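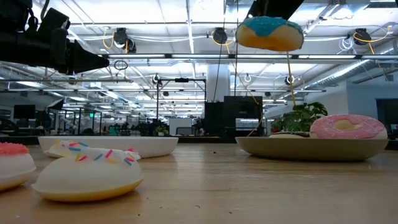
Mareike thinks the white icing wants longer before the sprinkles go on, and she'd drop the second coat completely. Says she has done it both ways and the thin one always bites better. Noted. Not convinced about dropping it but will try a single-coat batch next time.

**2nd June, frosting trials, cont.**

Colors in play: blue, pink, white w/ rainbow sprinkles, white w/ red-pink sprinkles. Same yellow cake under all of them. Recipe unchanged from the March sheet except less nutmeg (Rocío's request, she's right, it was taking over).

Blue: very bright. Brighter than I wanted. Used the Fillora gel straight from the tube, no dilution. Dardo likes it, says kids will go for it first. Salim says it looks like paint. Both can be true I guess. Next batch half the gel, write down the drops this time!!

Pink: edge came out a bit wavy. I think I dipped too deep and turned it too fast. Going by feel, should do it properly: dip, hold, quarter turn, lift. Don't mind the look that much, but for Estport they want the border clean so the wavy ones won't pass. Color is fine, leave it.

White/rainbow: the big one. Best of the lot for looks. Sprinkles pink, blue, yellow, purple, mix straight from the bag. Coverage OK.

White/red-pink: same icing, same bowl, different sprinkles. Worry is bleed. Red ones always bleed on white if the icing is still soft, did it in March and they went streaky overnight. Leave one out under a cover and one in the fridge, compare tommorow.

Icing notes
- sugar sifted twice, still got lumps in the first bowl, threw it out
- 90 g milk for the white was too loose, 80 was right
- Clirine (the shine stuff) only in the white so far. Smells of nothing, good
- pink thickens quicker than the others in the bowl, stir between dips
- don't scrape the bowl sides back in, that's where the crust bits come from

Dishes: the tan plate with the raised edge is good, wide enough that you can get fingers under a donut without touching frosting. White oval bowl is too shallow for dipping, don't let anyone use it for that. Fine for sprinkles or for serving. Need a proper deep bowl, narrow, so there's depth w/o making a kilo of icing every time.

Table: crumbs. Wipe down between colors, not at the end. Dry cloth first then damp, damp first just makes paste and it gets in the grain. Nermina asked for the plant to stay where it is behind the table, ok, but keep the powdered sugar away from it, the leaves were gray with it last time and I was the one who had to wash them.

Estport order: 48 for the tasting, mixed colors. Not decided on split. Midtbø shop is asking whether we could ever do 1,000 for their summer thing. Told Dardo no, not with hand dipping, he's going to tell them maybe. Needs sorting before they print anything.

Tasting remarks (short, everybody was in a hurry)
Rocío: cake good, pink too sweet
Salim: white/rainbow, would eat again, crunch is nice
Nermina: more lemon in all of them
Dardo: blue. just "blue"

Lemon is a fair point. Zest in the cake or juice in the icing? Juice thins it so milk has to come down again. Try zest first.

To do
- single coat white, for Mareike
- blue at half gel
- bleed check on the red-pink
- deep bowl, ask Salim if the one from teh old kitchen is still around
- more paper towels, we're out agian
- answer Midtbø before Dardo does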